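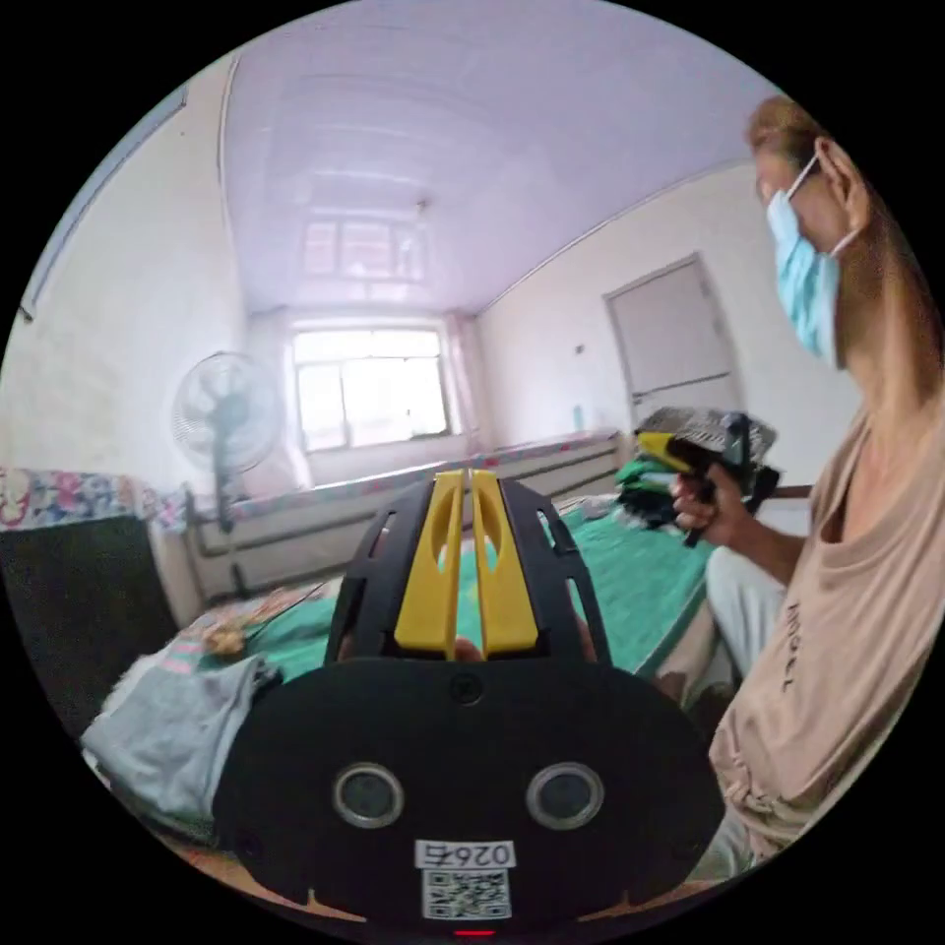 Skirnia Tools @skirnia_tools · August 28, 2018

1/ Notes on time alignment for two-gripper recordings in Tanguy, our episode loader. Bedroom set, cloth on a green sheet, bright window.

2/ Each gripper writes its own clock. We used to match streams on first frame. Median offset was 37 ms, fine for reaching, bad for anything where both hands hold the same cloth.

3/ Tanguy now fits offset and drift per episode from the motion signals. Needs at least 15 s with both units moving. Shorter episodes get flagged, and the old offset stays in the header.

We use cookies to remember your settings. Accept | Manage

4/ Perception side: glossy ceilings. The window reflects in the panels, and Grurnis was tracking features on the reflection as if they were real points. Pose slid toward the glass.

5/ Fix is a static mask for the fingers and side frames, plus a planar reflection check before a point enters the map. Costs 3 ms per frame.

6/ Reran 2884 episodes overnight. Most of the remaining failures are large plain areas of sheet with too little texture. No fix yet. Loop closure on the floral cloth helps when it stays in view.

7/ Both changes are in the Dotano branch. Config keys were renamed, so read the changelog before you pull. Drift plots go up in November.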